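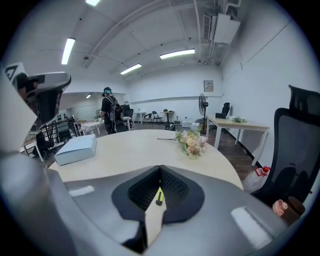 Using the Granilell room: your questions

Can I move the chairs?
Yes, including the folding ones. Put them back afterwards - the next group will want to sit down too.

Is the round table bookable separately?
No, it comes with the room. It seats as many people as are willing to touch elbows.

May we bring flowers?
Please do. Take them home on Thursday, while they are still flowers.

I left a highlighter behind. Do you have it?
Very likely. We keep stray pens at the front desk until June, then they become ours.

How many people can we invite?
40. Not 71, as one birthday party understood it.

Is there air conditioning?
Yes, and a fan.

Who do I ask about keys?
Indira Murthy, before 5 pm. After that, Keegan MacPherson, who will sigh first.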